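Workshop notebook, July, landing room, Dolville building

Started at 9:40 after coffee. Big day for the lamp job! I've been looking forward to this one all week, because the shades finally came back from Moscombe and they are so much better than the first lot. The seam is straight, the fabric is tight all the way down, and the ring sits level without any bending. I put one on a base the second I had the carton open and just stood there grinning at it.

Where we are: 200 lamps for the Favell guest rooms, white drum shade, round black base. Every one of them gets a look-over at a table before it goes back in its carton. We did the first 18 yesterday afternoon to get the method down and I want to write it out properly while it's fresh, so whoever picks this up next doesn't have to learn it from me waving my arms.

What we check, in the order that worked best:

Base first. Run a thumb around the bottom edge and feel for burrs. Then press down on opposite sides. If it rocks, mark it and move on, don't try to fix it at the table. Two rockers so far, both from the same carton.

Stem. Quarter turn by hand, should not move. The ones that move only need the nut snugged up underneath.

Shade. Turn it slowly all the way around under the ceiling lights. Dents show up on the side away from you, so turn it twice. I missed one the first time by looking only at the seam.

Cord and adapter. Uncoil all of it, look at the plug end, and check the cord where it comes out of the adapter. That's the spot that got pinched in the old packing. 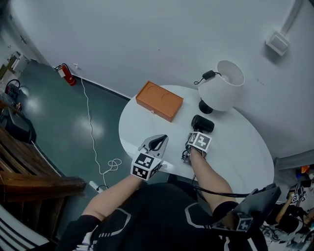 The oval table is a keeper. I was ready to drag the long bench up from downstairs and I'm so glad I didn't. You can reach everything from one side, and there are no corners to snag a cord on. It does want to be a little higher for anyone tall (my back had opinions by lunch). Blocks under the feet might do it. Penner sells rubber ones and I'll look at what they cost before I start cutting up scrap.

White top is a mixed blessing. Great for spotting black flecks off the bases, terrible for seeing lint on a shade. A sheet of dark felt on half of it would give us both. I tried it with an old apron and the difference was huge, I found lint on a shade I had already passed.

Timing, for the schedule: the first lamp took forever, the last three went quickly. I didn't put a clock on it and I should. Tomorrow I'll time ten in a row and write the number here.

Carton notes. The new insert is lovely. Shade goes in upside down, base beside it, adapter in the little pocket. Old way, the adapter rode loose on top and left a mark on the fabric. Please use the pocket every time, even when you're in a hurry! I weighed a finished carton without the tape and it's well under what the Dolville shipping desk asked for, so we can stack them higher than I planned.

Labels: ordered a roll of 1,000, so plenty left over for the floor lamps if those go ahead. The job number is 518 and it needs to be on the short side of the carton, bottom right. I put the first six on the long side and had to peel them off, what a mess. Warm them with the hair dryer if you have to do the same, they lift right off.

Room: keep a clear way to the stairs and to the extinguisher. Cartons go along the other side only, and no more than one row. I'd also like the white cable on the floor run along the wall and taped. I've stepped over it enough times that I've stopped seeing it, and that's usually when I trip.

Afternoon. Tried the lamp with a warm bulb and then a cooler one. Warm, no question. With the cooler one the shade goes a bit blue and you start noticing the weave. With the warm one it just glows, I kept switching it on and off like a kid. Will send a note to Favell recommending warm and see what they say.

To do:
Felt, dark gray or black, enough for half the oval
Price of Penner blocks
Time ten lamps
Ask Moscombe for four spare shades in case of dents
Tape for the cable
Put the two rockers on the shelf with a tag

Stopped 4:15. Swept up.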